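Prirkton Media Watch: progress report to the Brutar Fund
14th March

We're past the halfway mark of the grant and it's been a cracker of a stretch, so this one runs a little longer than our October report.

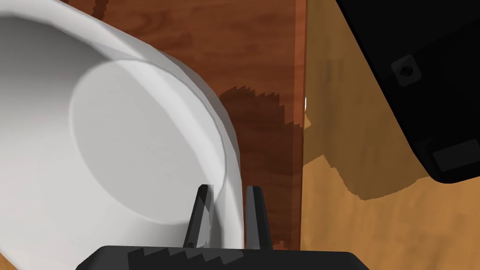
The main job was coding the local coverage of last year's council election, and it's done. Our readers went through 3405 items from newspapers, radio bulletins and community pages, noting who was quoted, what was claimed and whether anyone checked the claim. Every item has been entered in Proltis, and we set aside 100 of them for a second reading by a different person. The two readings agreed far more often than we'd hoped!

What jumped out at us was how often a candidate's claim about rates ran as a headline with no response from anyone else (the radio bulletins did noticeably better here, even with so little airtime). We'll have the full breakdown by outlet in the final report.

We also ran nine evening sessions on reading political news, at libraries and the Yusuf neighbourhood centre. People brought in clippings, argued with us and with each other, and stayed late. We printed 1000 copies of the pocket guide and are down to the last box.

Two things are behind. The editors' roundtable has been moved twice, and the colour charts for the website still need work. Neither needs extra money, but we'd like to shift the roundtable into the next quarter's program and would appreciate your okay on that.

Next up is the coding of letters to the editor, which we're itching to start.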